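Sitport owner interview: four years, one coupe, no regrets (mostly)

Quick one this month. We caught up with a Sitport owner over coffee at the Lerkisari service stop, just before nine in the morning, engine still ticking in the parking lot. He'd driven over the pass to get there. Didn't want his name used, says his boss thinks he drives a wagon.

The car is the second-series coupe, six-speed manual, dark gray, bought used from Stanciu when they still had the small showroom by the rail yard. He wasn't looking for one. Went in for a sedan.

"They had it at the back with the nose facing the wall," he says. "I asked what it was and the guy just handed me the key. I was gone for an hour. I think he had lunch."

First impressions? The steering. He keeps coming back to the steering. Heavy at parking speeds, then it wakes up past thirty and you can feel the road grain through the rim. He's had faster cars, a turbo hatch and before that a big V8 thing that drank fuel, and neither one talked to him the same way.

"The V8 was a sofa with a loud noise attached. Fun on the on-ramp. After that you're just sitting there."

On paper the Sitport isn't a monster. 175 horsepower, top speed of 154 if you believe the handbook, and he says he does believe it but won't be checking. What it does have is low weight and a short second gear, and on the Lerkisari road that is all you need. Uphill hairpins, bad camber, gravel on the inside line every spring.

We asked about the bad stuff. There's bad stuff.

Clutch went in the first winter. Window regulators, both sides. The heater has two settings, off and desert. Rust under the battery tray which he found himself, with a screwdriver, "and it went straight trough." Stanciu fixed the tray for nothing and charged him full price for the clutch. He thinks that's fair. His wife doesn't.

And the trunk. Everybody complains about the trunk on these and he's no different. Narrow opening, high lip, the spare eats half the floor. A weekend for two means soft bags only and a long talk about shoes.

"You learn to pack small. Wash stuff goes in first, in the corner, then the bags on top. If you forget the toothpaste you're not getting back in there without emptying the whole lot on the street."

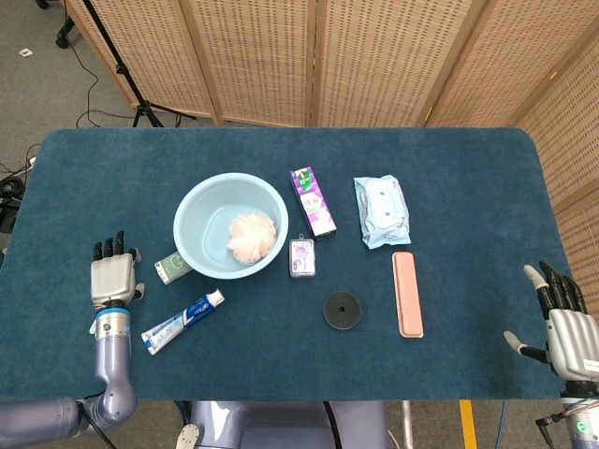 Wash kit: basin, pouf, toothpaste.

Tires next. He was on the Hivero touring set when he bought the car, swapped to their softer summer compound, and says the change was bigger then any suspension part would have been. More bite on turn-in, a little more noise on the highway. They wear quick at the rear. He rotates nothing, just buys two more.

Longest trip so far: 362 miles in one day, down to the coast, rain for most of it. Seats held up fine. Ears did not. There's a whistle from the driver's door seal above sixty that he has tried to cure with tape, with grease, with a new seal, and with the radio. Radio works best.

Would he swap it for the new one? Long pause here. He drove the new one in November, a dealer loan, automatic only.

"It's quicker. It's quieter. The screen is huge. I gave it back a day early." He shrugs. "My daughter liked it. She liked the seat heaters."

Running costs, since readers always ask: insurance lower than the hatch, fuel ok if you behave, parts slow. The window regulators took weeks. He now keeps a spare in the garage, still in the wrapper, left side only. Couldn't find a right.

Advice for anyone shopping? Check the battery tray. Check it has both keys. Drive it cold, second gear, listen for a crunch. And skip the ones with the big aftermarket wheels, they ruin the ride and the arches get chewed up.

Then he had to go. Work at ten, wagon story to keep up.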